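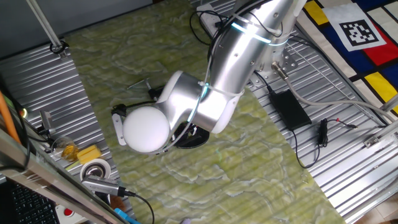 The green mat on my work table, with the ribbed metal showing on the right

How do I keep a mat put on a ribbed metal table, and what can I clean it with?

Posted by Hanne Kauppinen in Workshop & Garage
Viewed 391 times

Hello all, and thank you in advance for reading, I do tend to go on. My work table has a ribbed metal surface, the kind with parallel grooves, and it has been a trial from the first day. Anything small goes straight into the grooves and I spend half my evening fishing it out with a fingernail. So in June I laid a big green marbled mat over the middle, and oh, what a difference! A hex key stays where I set it down, and I can find my little black bits and pieces again (well, mostly, the pattern is busy and hides a thing or two).

I have two troubles. The mat creeps. By the end of a long evening it has wandered toward me, and it takes whatever is lying on it along for the ride. The other one is cleaning. I picked it up secondhand with no tag, so I can't tell you what it's made of, and I'm nervous about putting anything strong on those pale veins. There is some light machine oil on it now and a ring from a cup of tea, both my own doing.

I'd like not to glue it if I can help it. The power strip sits on top of it all and the cords run every which way, so lifting the whole mat off is a chore I want to save for special occasions.

Fermín Paredes
Hi Hanne, I had the same kind of table for years and I feel for you. What cured the creeping for me was open-weave shelf liner, the rubbery stuff people put in kitchen drawers. Don't lay it in narrow strips along the grooves or it just sinks in and does nothing. Run it across them, in wide pieces, so it sits on top of the ridges, and then lay your mat over it. If you still feel give under your hand, put a thin sheet of hardboard down first, then liner, then mat. The hardboard makes it a proper flat table and you'll wonder why you waited. Sand the edges a little so they don't chew the cords.

For the oil, lay a paper towel on it and press, then change the towel and press again. After that use a drop of dish soap in lukewarm water on a soft cloth, wrung out well. Try it on the underside of a corner first and leave it overnight. I'd unplug the strip and move it off before any water comes near, and let everything dry before it goes back. Baking soda paste took a tea ring off mine, but mine was vinyl, so again, the corner first!

Senthil Pillai
double sided carpet tape. done

Krishnamoorthy Kamath
I would go gently with the carpet tape. On ribbed metal it only touches the ridges, so it lets go sooner than you'd like, and the gum it leaves behind is miserable to get out of the grooves (mineral spirits and an old toothbrush, if you've already done it). Fermín's liner is the better plan.

One thing to add about the cords. Part of my creeping was the cords tugging every time I moved something. I gathered mine along the back and fixed them to the table itself, with a bit of slack, and left the mat free of them. Thin wires I still let lie across the mat, they weigh nothing.

Hanne Kauppinen
Thank you both, and Senthil too! I have the liner down now, crosswise as Fermín said, and so far so good. The tea ring is fainter. The oil I'm still pressing at.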